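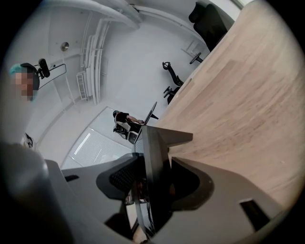

Chapter 2
Wood and Water

Run your palm across a tabletop sometime when you have a minute to spare. You will probably feel very little, and that is a tribute to whoever sanded it. Yet every board you have ever leaned on, eaten from or sat upon was once part of a living thing that carried water up from the ground, and in a quiet way the board goes on trading water with the air long after the tree is gone. This chapter is about that trade, and about what it means for anyone who wants to make furniture that stays flat.

Let us begin with a story from the town of Brureo, where a small workshop called Fortin once built a long dining table for a house by the river. The boards were lovely, the joints were tight, and the table was delivered in June, when the air was as heavy as a damp towel. By the middle of the winter, with the stove going day and night, a crack had opened along one end wide enough to swallow a coin. The maker had fastened the top firmly to its base, with no room to move, and the top had moved anyway.

You will meet this problem again and again, so it is worth going slowly. Wood shrinks as it dries and swells as it takes on moisture, but it does so unevenly. Along the grain the change is so small that we can nearly always ignore it. Across the grain it is another matter — a wide top may gain or lose enough in a year to jam a drawer or split a panel. Please keep those two directions in mind, even if you forget everything else on this page.

We will start with how water is held inside the wood, then turn to the ways boards are cut from a log, and finish with some old and sensible methods of letting a tabletop move freely. You will need a ruler, a pencil, a kitchen scale and a few offcuts from the scrap bin.

Words to know in this chapter: grain, growth ring, moisture content, seasoning, cupping, breadboard end

2.1 Where the water sits

Think of a bundle of drinking straws held together with a rubber band. Water can fill the hollow of each straw, and it can also soak into the walls. When a log begins to dry, the water in the hollows leaves first, and the wood grows lighter without changing its size very much. Only when the walls themselves start to dry does the shrinking begin.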